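Home | Posts | Notes | About

Gripper width, stale poses and a long evening with the planner

July 13, 2022, Reto Wallner
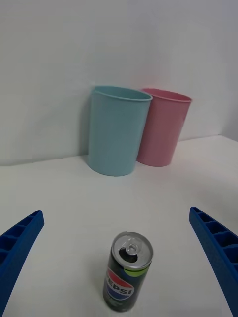 Where the pre-grasp stands now

Quick one before I forget what I changed. Wrist camera, fingers open, can between them, two cups at the back against the wall. This is the pose I wanted out of the planner since June and for weeks it stopped short or came in with one finger much too near the can. Now it gets there. Closing is a different story, see further down.

The old chain was: detect, fit a pose, send one target to the planner, go. Fine on paper. Trouble is the pose was already old by the time the arm moved. I had assumed the camera stamps were capture time. They were arrival time. So every transform lookup was using the arm position from a bit later than the picture, and the faster the wrist moved the worse the can "drifted". I spent two evenings retuning the detector for that. Nothing wrong with the detector.

Found it by logging both stamps next to each other. Boring, should have done it first. There's a flag in Skellix for it, off by default, and it's mentioned once in the docs in a table.

What I changed

- stamps now taken at capture, lookup refuses anything it would have to guess forward
- approach split into two parts, a coarse move and then a slow straight one along the tool axis
- pose gets refreshed between the two, not during. During was horrible, the target twitched and the arm twitched with it
- gripper opens fully before the slow bit starts. Used to open on the way in, which was asking for it
- cups go in as collision shapes, padded a little, can does not

That last one cost me a while. With the can in the collision world the planner is quite right to say no, you can't put fingers round that. I'd been taking it out and then the perception node cheerfully put it back on the next update. Now there's an ignore list keyed on the object id and teh node checks it before publishing. Ugly but it holds.

Overlapping cups

The pink one sits partly behind the light blue one from this angle and the segmenter used to merge them into one wide lump. Wide lump means wide keep-out area, and then the planner swings the elbow round the long way for no reason. Splitting by colour works here. It won't work with two cups the same colour, I know. The depth edge between them is too weak to rely on, at least with my settings.

White cups on this table, don't ask. Separate post.

Numbers, such as they are

I replayed 513 logged approaches through the new code. 428 gave a valid plan first time. Most of the rest are the wrist joint running up against its limit, and a seed from the previous solution fixes a lot of those - not all. Haven't looked at the remaining ones properly. Replay only tells me about planning anyway, says nothing on whether the fingers hold.

The pull tab on an opened can still upsets the lid ellipse fit, by the way. Fit jumps from the rim to the dark bit of the opening. I'm now throwing away any ellipse smaller than the last good one by more than a set amount. Crude.

Still to do

Closing speed. Stop condition on finger current, which at the moment is a constant I typed in once and never revisited. Move the config out of the launch file, I have four copies of it and they dont agree. And merge the Irkau branch before it rots completly.

If anyone has a clean way to handle the ignore list without a side channel I'd like to hear it.

Recent posts
Time stamps, again
Prurnusent: first build notes
Why I dropped the Bühler table model
Irkau branch, what's in it

Contact | © Reto Wallner | Back to top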